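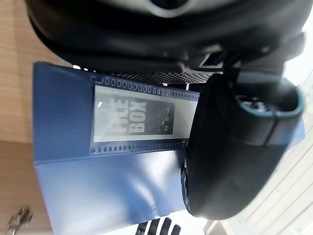

Lunbridge park and ride shuttle: progress report to the funder
Period covered: start of service to Jun 12, 2022

Summary

The shuttle between the Garach car park and Lunbridge town centre is running on its full timetable. Passenger numbers are below the target in the grant agreement but have risen since the second stop opened. Spending is within budget. We are asking for one change to the agreed works, set out under Matters for decision.

Service and vehicles

The service uses 3 electric minibuses supplied by Mendes on a lease. Two are on the road at any time and the third is held back for charging and repairs. This has worked better than the original plan of running all the vehicles at peak times, which left no cover when one had a fault with its door sensor. The fault has been put right under the lease and we were not charged.

Buses leave Garach every 15 minutes in the morning and late afternoon and every half hour in between. There is no evening service. Several passengers have asked for one, mainly people who work in shops and finish after the last bus. We have noted this but have no money for it in the present grant.

The journey takes longer than we said it would in the bid. The delay is nearly all at the junction by the river bridge, where buses wait in the same queue as cars. The signal timings have been looked at with the highways team and a small change is due in June. We do not expect it to solve the problem on its own.
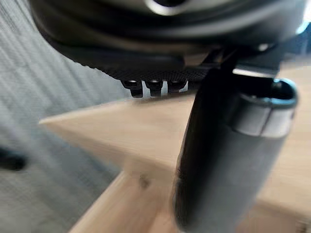 Passenger numbers

The target was 400 passenger trips on an average working day. The figure for the last full month was 362. The first weeks were a good deal lower than this, and the main reason for the rise appears to be the stop outside the hospital, which opened late after the kerb works overran. Staff there can now use the shuttle without a walk from the market square.

Weekend use is still poor. On Sundays the buses are often nearly empty before noon. We would like to try a later start on Sundays and move those hours to Saturday afternoons, when some passengers have had to stand. This can be done within the current driver rota.

Fares are taken by card or through the Skanar ticket app. Cash is not accepted. We had complaints about this at first, mostly from older passengers, and a prepaid card can now be bought at the library and at the car park office. Complaints have dropped since then.

Charging and depot

The chargers at Garach are in use. The grid connection was the largest risk in the project and was finished later than planned, so for the opening weeks the buses were charged overnight at the council depot. That meant extra miles without passengers and some overtime, both paid from contingency.

One charger has been unreliable in wet weather. The supplier has replaced a seal and a connector - so far without a further fault - and we are holding back the final payment until it has worked for a full quarter.

The drivers' room has been fitted out and is in use.

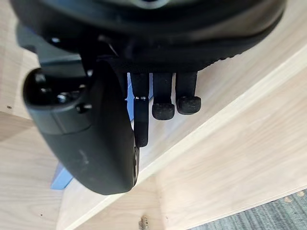
Light wood surface, close up.

Spending

Vehicle lease payments are on budget. Works at the stops are slightly over because of the kerbs at the hospital. Marketing is under, as the leaflet drop planned for the villages was put off until the timetable had settled. The overspend and the underspend cancel out and no further money is requested.

The contingency has been partly used, as explained above. The rest should be enough unless the second charger needs major work.
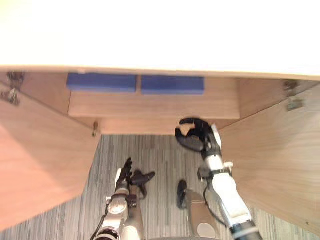
Matters for decision

The agreement provides for 2 shelters on the return route. We ask for permission to build only the one at the hospital and to spend the remainder on live departure screens. Passengers wait at the market square under the existing arcade and a shelter there would add little. The landowner has agreed to the screens in principle.

Next period

We will put in the revised Sunday timetable, send out the village leaflets and carry out a passenger survey on board. The survey will ask how people made the journey before the shuttle started, as the grant agreement requires. Results will be included in the next report, along with the journey times before and after the signal change at the bridge.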